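Our project looked at how clothes pile up in small bedrooms at the Hestside dorm, and we loved doing it! We logged 387 garments over 21 days - far more than we guessed.

Beds got most of the sorting, so that's where we started.
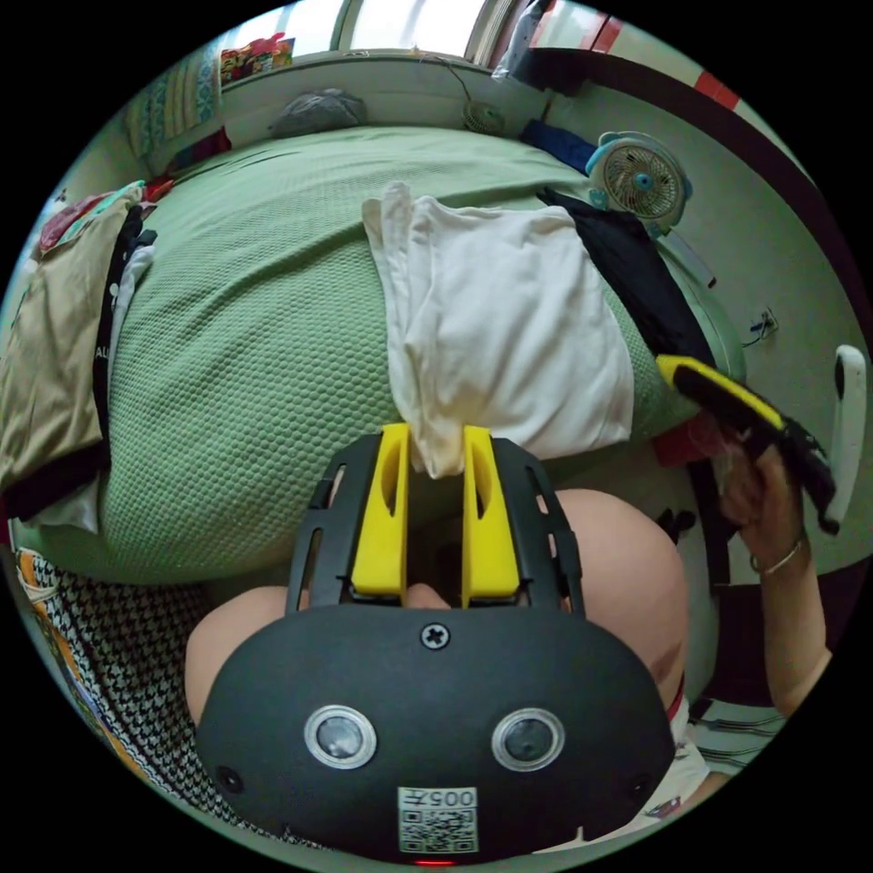 Figure 1. White and black garments on a green bedspread, mid-sort.

Light clothes were easiest to spot on darker covers. Next we want to try the same log at Eskola in January - with bigger closets!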